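The Saturdays of a small grocer

When Sarahí Quintero took over the shop on the corner of Jurwood Street, her neighbours gave her one year. The supermarket had opened 700 metres away, with free parking and a bakery, and two greengrocers in the area had already closed. She had savings, a second-hand van and a cousin who knew the wholesale market.

She learned quickly that people do not come to a small shop for the price. They come because somebody will tell them which tomatoes are for sauce and which are for salad. 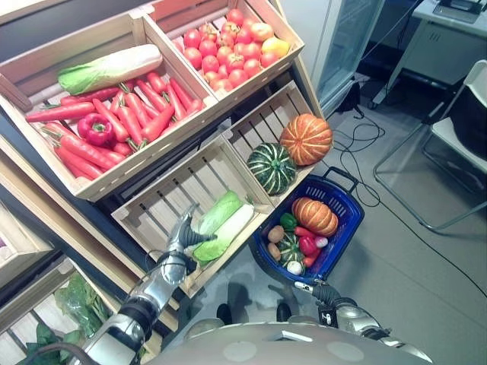

Jurwood, 4 September 2021

The alarm rings very early and the van is on the road before there is any light. Eustaquio Barajas, the cousin, drives and complains about the radio. At the market he walks past the first sellers without stopping – the good carrots, he says, are always at the back.

He buys from Paucar, a family farm that has supplied him for many years, and never signs a paper. Today the talk is long. A box of capsicums costs 46 dollars, more than last month, and Sarahí wants to leave them. Eustaquio takes two boxes anyway. They argue about it all the way home.

By the time the door opens, a few regulars are waiting on the footpath. One wants cabbage for soup and asks if she can have only half. Sarahí cuts it, wraps the other half and writes a name on the paper, in case the neighbour upstairs would like it.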